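Search the archives
Search by thread / by date / by author
Go

Re: [equip-planning] next year's gripper budget, what am I forgetting?
Posted Sep 23, 2021 by the Catdale bench lead
6 replies | 2 shares

Hi all,

Sorry for the slow answer, I had three quotes open on my screen and wanted to get them all into one message so you'd only have to put up with me once! Quoting the question first so the new folks can follow along.

> We're putting together our equipment request for the
> Catdale bench and I have to turn in one number for the
> hand-held grippers, one for the table and fixtures, and
> one for "everything else." The first two I can do. The
> third one scares me. Last year we guessed and were
> short by August. What do the rest of you put in there?

OK so, everything else. Ours was bigger than the fixtures line, and I wish I'd split it up from the start. Cables are the worst of it. We put in $100 for spares the first year (I know, I know) and that went on the first order, mostly on the long runs, which have to reach from the hands back to wherever the computer is sitting without pulling on anybody's wrist. This time I asked for $380 and I'm going to defend it. Get at least one complete spare set per pair of grippers, and get it with the original order, or you pay shipping twice.

The grippers themselves: Salleck quoted us $1,407 for a pair with mounting plates. Bretcombe came in lower on paper, but the plates were extra and so was the wiring, and once I'd added it all back the two were close enough that I quit comparing and went with whoever could ship sooner. Do ask whether the jaws can be ordered separately. I'd much rather buy a set of jaws than ship a whole unit back because one finger is loose.

Our bench work is all small stuff on and off shelves, jars and little containers, one gripper in each hand. A plain table and a black two-tier rack cover it. I mention it because we had priced out a big modular shelving system with matching bins, and it was lovely, and I'm so glad we never sent that order in.
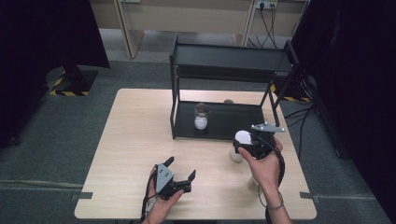

Mac Giolla wrote back off-list to ask whether the rack and table should be on the same request as the grippers at all, because over there anything that looks like furniture gets bounced to a different office and sits for weeks. The advice was to call it a test fixture, put the table brackets on the same line, and leave the word "shelf" out of the paperwork completely. Also, per the same message, buy the small containers by the case, and get several sizes, since a gripper that's happy with one width can be hopeless with the next one up.

I like that, and I'm stealing it. The containers were a real hole in our plan. We bought a handful at the grocery store and then couldn't match them when we wanted more, so half our notes refer to a jar you can't get now. A case lot was $100 and I would pay that again tomorrow. Glass and plastic both, if you can swing it. Clear things and shiny things are where we learn the most about whether a setup is any good, so don't fill the whole order with nice easy blocks.

A few odds and ends that didn't get a line last year and will this time:

- power strips, and longer cords than you think
- wrist straps in more than one size
- fasteners for the mounting plates (they roll off, they go under the desk, goodbye)
- floor tape
- curtains, if your room has windows or people walking through

The curtains I'd price early. We left them for the end and took what was in stock, and they took longer to hang than the table did to put together.

On timing, I'd send in the gripper order first and let the rest trail behind it. Salleck gave us a lead time in weeks and then gave us another one, longer. If your money has to be spent by a certain date, find out whether "spent" means ordered or delivered. Ours means delivered, and I found that out in a hallway.

Still undecided on the service plan. Bretcombe wants it signed when you buy, Salleck lets you add it later. If anyone has used either one, please write to the list, I have to make up my mind before the request goes in and I keep going back and forth. I can send my spreadsheet too, it's ugly but the formulas work.

Catdale bench lead

6 comments in this thread
Previous by date | Next by date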